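Dulldale Shared Kitchen
Counter and Utensil Check, with Comments

Form K-14, used monthly and after any change of counter layout. Mark each line OK, FIX or N/A. Write the comment next to the line, not on the back of the sheet. The back does not get scanned.

Part A. Counter and wall

1. Countertop clean, no sticky patches, no standing water. OK
Comment: Wiped before the check. The dark top hides grease, so look at it from a low angle with the light on.

2. Wall behind counter free of loose paint and mold. OK
Comment: Scuffs, streaks and small marks on the painted wall, same as last month. Nothing flaking when rubbed with a dry cloth. Repaint is on the list under work order 586 and is not urgent.

3. Wall outlets clear, covers firm. OK
Comment: Outlet panel runs high on the wall, well over the caddy. Keep tall handles from touching it. Covers checked by hand with the power off.

4. Cords off the counter edge where people stand. OK

5. Nothing stored against the wall that blocks cleaning. FIX
Comment: Items at the left end have to be moved out to wipe behind them. Pull them forward every Tuesday.

Part B. Utensil caddy

6. Caddy stands level on its wire stand and does not rock. OK
Comment: Pressed down on each cup in turn. The Vandel caddy at the other station rocked in the spring and was replaced. Same test applies to both.

7. Cups free of water and crumbs at the bottom. FIX
Comment: A little water in the left cup. Emptied and dried during the check. Utensils are going back in before they are dry. Use the drying rack first.

8. Wire stand free of rust, ends not sharp. OK
Comment: Run a finger along the bent bar between the cups. Any burr is a FIX.

9. Cups not overfilled. Utensils lift out one at a time without dragging another along. OK
Comment: Gray utensils left, wooden spoon right. The whisk catches on the fork if they are pushed in together, so put the whisk in last.

Station 2, utensil caddy and wooden spoon

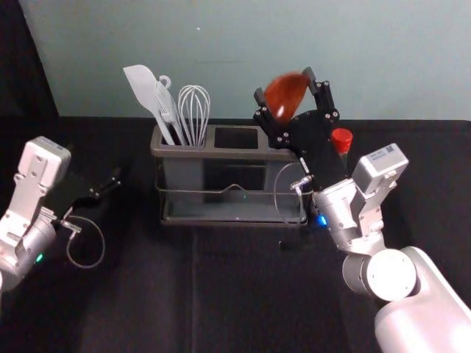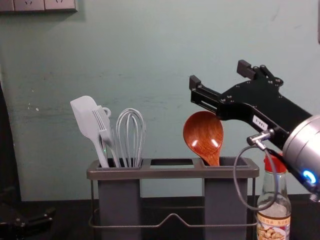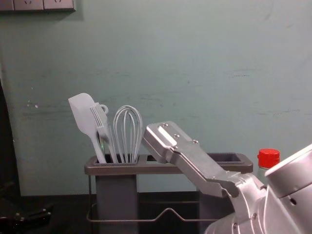 Dulldale, October

Part C. Utensils, one by one

10. Spatula: blade edge whole, no splits or melted spots. OK
Comment: Bend the blade both ways and look at the edge. Discard if a piece is missing, even a small one, and check the last batch of food it was used in.

11. Serving fork: tines straight, hanging loop not cracked. OK
Comment: Food dries between the tines. Brush from the handle side out.

12. Whisk: no loose or broken wires, no gap where the wires enter the handle. OK
Comment: Pull each wire gently. A loose wire means the whisk goes in the trash the same day. Do not tape it.

13. Wooden spoon: no cracks, no raised grain, no dark spots, no smell. OK
Comment: Surface smooth and glossy, reddish-brown all over. Check the rim of the bowl and the neck, where cracks start. Hand wash only. Oil with the Durach board oil when it starts to look dull, then leave overnight before use.

14. Handles clean where they sit below the rim of the cup. FIX
Comment: Missed again. Take everything out of the cups to check this line. Looking down from above is not enough.

Part D. Supplies and records

15. Sanitizer mixed today and labeled with the time. OK

16. Test strips in the drawer and in date. OK
Comment: Roughly half a tube left. Reorder from Haddad, catalog line 291.

17. Spare utensils kept in the closed bin, not on an open shelf. OK
Comment: One spatula and one whisk in the bin. No spare wooden spoon. Add one to the next order.

18. Last month's FIX items closed. OK
Comment: Drawer handle tightened. Drain strainer replaced.

Result

Station may stay in use. FIX items this month are lines 5, 7 and 14. Line 7 was cleared on the spot but stays marked so it gets looked at again next time. Line 14 has now come up two months running. If it is marked a third time, the caddy comes off the counter and utensils go in the drawer until the cleaning sheet is changed.

Notes for whoever does the next check

Start with the cups, before the morning prep group comes in at 7:30. Once people are cooking, half the utensils are in the sink and lines 10 to 14 can't be done properly. If something is missing from the caddy, write "not seen" on its line. Do not carry over the mark from this sheet.

Completed forms go in the blue binder by the pantry door.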